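Pinza manual de captura Cornow con almohadillas Wastix: análisis tras un mes largo de uso

22 de abril de 2026

El kit que se analiza en estas líneas es una pinza de mano para grabar demostraciones de manipulación, vendida por Cornow en configuración cerrada: cuerpo, dos dedos articulados, juego de almohadillas, soporte de cámara y licencia del programa de captura Breltska. La unidad la compró nuestro laboratorio a precio de catálogo, 1515 euros sin impuestos, y no hay acuerdo alguno con el fabricante ni con el distribuidor.

El uso previsto era sencillo: tareas de sobremesa con objetos pequeños, un operador por turno y sesiones cortas. Se han registrado 1036 demostraciones, de las cuales 177 se descartaron por distintos motivos que se detallan más adelante. El criterio de evaluación ha sido el de un equipo que necesita datos repetibles y que no dispone de taller propio.

Contenido y montaje

La pinza llega en una caja de cartón con espuma troquelada. El cuerpo viene montado y los dedos también; queda por colocar el soporte de la cámara, fijar las almohadillas y pasar el cable. El manual impreso cubre el montaje y poco más. Para la calibración remite a un documento en línea que, en el momento de la compra, correspondía a una revisión anterior del soporte y daba una distancia equivocada. El servicio técnico envió el valor correcto por correo en dos días.

El montaje completo llevó menos de una hora. Las llaves necesarias están incluidas. Se echa en falta un par de apriete recomendado para los tornillos de las almohadillas: con poco par el bloque gira ligeramente al cerrar sobre piezas rígidas, y con demasiado se marca el plástico. Acabamos trabajando con destornillador dinamométrico y un valor propio, anotado en la ficha del equipo.

Mecánica

Los dedos son negros, gruesos, de contorno redondeado, con anillos metálicos de color latón en la parte alta. El conjunto se siente rígido en la mano. El recorrido de apertura es suficiente para los objetos que manejamos y el gatillo transmite el movimiento de forma progresiva, con un pequeño tramo muerto al principio que el programa permite compensar. No hemos medido holgura lateral apreciable en el cierre, aunque sí un ligero crujido que apareció en las primeras sesiones y que no ha ido a más.
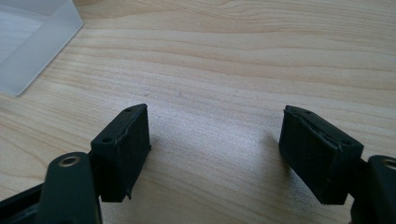
El peso está adelantado. En tandas largas la muñeca lo acusa, y ese cansancio se refleja en los datos: las trayectorias del final de turno son más lentas y con más correcciones que las del principio. La solución adoptada fue limitar cada tanda a 31 demostraciones y cambiar de operador. Un contrapeso opcional figura en el catálogo de Cornow, pero no lo hemos probado.

La empuñadura es única para ambas manos. Los operadores zurdos trabajan sin problema con ella, salvo por la salida del cable, que queda del lado incómodo y obliga a sujetarlo al antebrazo con una cinta. El cierre de la cinta no viene en el kit.

Almohadillas

Las almohadillas son de Wastix y constituyen el punto más discutible del producto. Se trata de bloques rectangulares negros, de tacto mate, con dos orificios redondos en la cara superior y una cara interior plana de agarre. La geometría es correcta: las dos caras quedan enfrentadas en todo el recorrido y el contacto se reparte bien sobre piezas prismáticas. Con piezas cilíndricas de diámetro pequeño el agarre depende mucho de la altura a la que se cierre.

El acabado del recubrimiento no está a la altura del resto. La arista entre la cara superior y la de agarre presenta un reborde irregular, deshilachado en algunos tramos, y hay puntas de material que sobresalen. El problema es doble. Por una parte, el reborde interviene en el contacto cuando se recogen piezas finas, como tarjetas o láminas, y altera el punto de apoyo. Por otra, esas puntas están dentro del campo de la cámara durante toda la grabación, de modo que cualquier cambio en ellas cambia también el aspecto de la pinza de una sesión a otra.

El material, además, retiene polvo. La limpieza con paño húmedo deja pelusa; la cinta adhesiva de baja adherencia da mejor resultado, siempre que se aplique sobre la cara y se evite el borde. Wastix recomienda en su hoja técnica un cepillo suave, que hemos encontrado poco eficaz.

El recambio se vende por pares y exige repetir la calibración de apertura. El procedimiento es breve – cerrar, abrir, confirmar en pantalla – pero conviene anotarlo en el registro de la sesión, porque Breltska no guarda el histórico de calibraciones y sobrescribe el valor anterior sin avisar.

Cámara y encuadre

El soporte coloca la cámara detrás de los dedos y algo por encima. Las dos almohadillas entran siempre en imagen y la zona de trabajo queda entre ellas. Para aprendizaje a partir de demostraciones es una disposición razonable, con el inconveniente habitual de que los brazos de los dedos ocupan las esquinas inferiores y reducen la superficie útil. 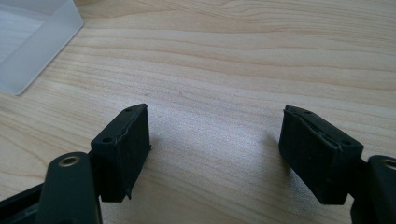
Pinza abierta sobre el tablero de madera clara; en la esquina superior izquierda, un recipiente translúcido.

El enfoque es fijo. Las partes más cercanas a la cámara se ven algo blandas y la zona de las almohadillas sale nítida, lo que nos parece un reparto acertado. La exposición automática es menos convincente: con plástico negro en primer término y una mesa clara detrás, el programa tiende a subir la ganancia y quema la parte central del tablero. Recomendamos bloquear la exposición al inicio de cada sesión. La opción existe, aunque está escondida en el tercer nivel del menú de captura y se desactiva al reiniciar.

Los objetos translúcidos son el caso difícil. Los recipientes de plástico esmerilado tienen poco contraste frente a una superficie pálida, y el estimador de pose incluido en Breltska pierde su contorno con frecuencia. Una superficie más oscura mejora el resultado, a costa de perder contraste en los dedos.

Programa de captura

Breltska registra vídeo, apertura de la pinza y pose de la cámara con una base de tiempos común. La sincronización es buena. La exportación admite dos formatos y en ambos se conservan las marcas de inicio y fin de cada demostración. La interfaz resulta austera y se maneja casi por completo con el gatillo y un pulsador, algo que se agradece con las manos ocupadas.

De las demostraciones descartadas, la mayor parte corresponde a pérdidas de seguimiento en la estimación de pose, casi siempre en movimientos cercanos a la mesa y con poca textura a la vista. El resto se reparte entre errores del operador y archivos cerrados de forma incorrecta por un fallo de la versión instalada de fábrica. La actualización posterior resolvió lo segundo. En lo primero hemos notado poca diferencia.

Un detalle que afecta al trabajo diario: el programa numera las sesiones por orden de creación y no permite renombrarlas hasta después de exportar. Si se trabaja con varias tareas en paralelo hay que llevar un índice aparte.

Comparación con la alternativa

Antes de esta compra utilizábamos la pinza de Nic Aodha, más ligera y con un soporte de cámara regulable. La de Nic Aodha cansa menos y sus almohadillas, de goma moldeada en una sola pieza, no tienen costura que se levante. A cambio, la holgura en las articulaciones era notable y la lectura de apertura derivaba a lo largo de la sesión. En repetibilidad gana Cornow con claridad. En comodidad y en mantenimiento, Nic Aodha.

Las almohadillas de una no se montan en la otra: la separación entre orificios es distinta. Hay adaptadores impresos en circulación, pero alargan el dedo y obligan a recalcular el desfase de la punta.

Soporte y garantía

La atención de Cornow ha sido correcta en plazos y precisa en las respuestas. Las almohadillas se consideran consumible y quedan fuera de la garantía, también por defectos de acabado, condición que debería figurar en la ficha de producto y solo aparece en el contrato de venta. El distribuidor anuncia para agosto un recubrimiento revisado, sin detalles sobre el material ni sobre la compatibilidad con los bloques actuales.

Valoración

Mecánica: 8 sobre 10
Almohadillas: 5 sobre 10
Cámara y soporte: 7 sobre 10
Programa: 7 sobre 10
Documentación: 4 sobre 10

Compra recomendable para grupos que prioricen la rigidez y la sincronización y que puedan asumir el recambio periódico de almohadillas. Para trabajo con láminas finas o con recipientes translúcidos sobre fondo claro conviene pedir antes una unidad en préstamo; el distribuidor las cede durante dos semanas con los portes a cargo del cliente.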